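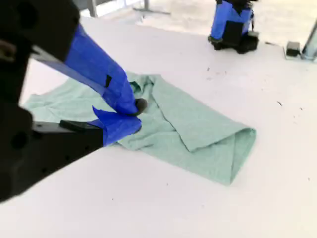
I had been in the Trostport workshop maybe ten minutes before I was rooting for a piece of laundry. The student robotics club meets here on Friday evenings, and this year they've given themselves a job most of us put off all weekend: folding clothes with two robot arms.

"Everyone thinks we'll be building something that throws balls," says Celeste Maldonado, the club president. "Then they see us arguing about hems!" And wow, do they argue. Is it better to grab a corner or go for the edge? Do you smooth first or fold first? Mandla Kruger is firmly on team smooth (he has a slide deck), and Nasrin Shirazi thinks smoothing is a waste of good seconds.

The contest they're training for, the Motaung Cup, comes up in July. Each team gets 4 minutes per garment, and the fold has to pass a judge with a ruler. Their best score in practice so far is 70 points, and last year's winners had 118, so there's some catching up to do.
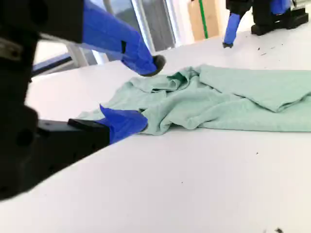

CAMPUS LIFE

Soft stuff is hard. I knew that in theory, but watching blue fingers work at the edge of a crumpled mint-green cloth made me want to reach in and help. Siyabonga Mkhize, the club's adviser, says he's had to tell grown adults to sit on their hands.

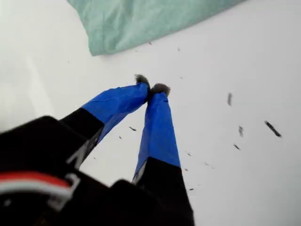 Nasrin let me call one attempt from the sidelines, and I'd love to report that I have a gift for it. I picked the wrong edge, and then I picked it again. Mandla was very kind about this and started over from the beginning, slides and all, while Celeste went looking for pizza.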